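Rollitden Fitted Sheet and Blanket Set – Deep Mattress Range

Product code 503. Supplied by Vundden. Available in single, king single, double, queen and king.

Overview

The Rollitden set consists of one fitted sheet, one flat sheet, two pillowcases and one mid-weight blanket. The sheets are woven from combed cotton in a plain (percale) weave and pre-shrunk before cutting. The blanket is a cotton-rich jacquard, finished with a turned hem on all four sides. All pieces are sold together. Replacement pillowcases can be ordered separately under the same product code with the suffix P.

Fit

The fitted sheet has a wall depth of 40 cm and suits mattresses up to 36 cm deep, including any topper. Elastic runs around the full perimeter of the hem, not only at the corners. Measure the mattress from the bottom seam to the highest point of the top panel, with the topper in place. Pillow-top mattresses should be measured at the centre of the long side, where the panel is usually highest.

For mattresses under 20 cm the excess fabric will gather underneath and may work loose over slatted bases. The Wumham shallow sheet is the better choice in that case.

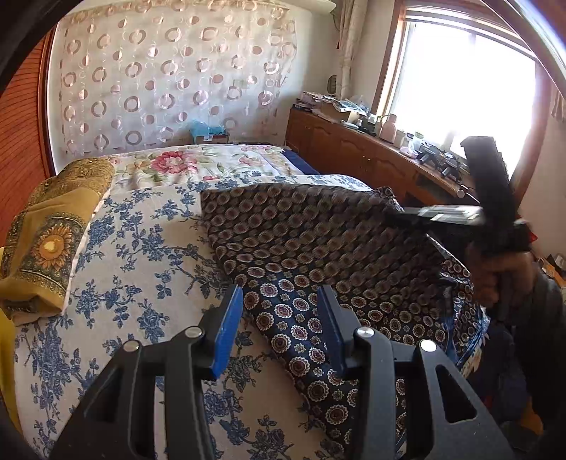
Will the fitted sheet shrink enough to affect the fit?
Residual shrinkage after the first three washes is up to three per cent in length and two per cent in width when washed at 40 degrees, and the cut size allows for this. Higher temperatures or a hot tumble dry will exceed the allowance.

Colours and prints

Sheets are offered in plain white, plain stone, grey stripe and a range of florals. Prints are reactive-dyed and the colour penetrates the yarn, so the handle of the cloth is the same on printed and plain sheets. Pattern placement varies from piece to piece. Repeats are not matched between the flat and fitted sheets, and pillowcases are cut from whichever part of the roll is available.

Blankets are woven in batches at the Sarıgül mill. Slight differences in shade between batches are normal and are not treated as a fault. If two blankets are needed for the same room, order them together and note this in the comments field at checkout.

Blanket specification

Weight: 340 g/m²
Composition: 80% cotton, 20% polyester
Construction: double-sided jacquard, pattern reversed on the underside
Overhang: 27 cm each side on a queen base, measured from the top of a 30 cm mattress
Hem: 10 mm, double-stitched
Pilling grade: 4

The blanket may be used alone in summer or beneath a doona in the cooler months. It is not rated for use with electric underblankets set above low.

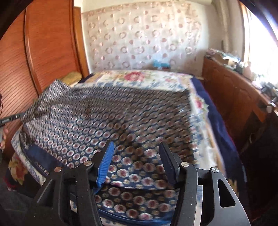

Patterned blanket, spread over the bed.

Care

Wash before first use. Sheets: warm machine wash, 40 degrees maximum, with like colours. Blanket: cold machine wash on a gentle cycle, in a machine of at least 8 kg capacity. Do not bleach. Do not soak printed pieces. Line dry in shade where possible – direct sun will fade the darker blanket colourways over a season. The sheets may be ironed on a medium setting while slightly damp. The blanket should not be ironed.

Some lint is to be expected from the blanket in the first two washes. Clean the machine filter afterwards.

Delivery and returns

Orders are dispatched within two working days. Metropolitan delivery takes up to five working days and regional delivery up to 10. Unopened sets may be returned within 30 days. Opened sets are accepted only where there is a manufacturing fault, such as a dropped stitch, a broken elastic channel or a weaving flaw longer than 10 mm.

The king single is out of stock and will return in December. Back orders are open and are filled in the order received.

Sizing and trade enquiries: Ilham Oei, Vundden customer desk.

Page last revised Sat 15 July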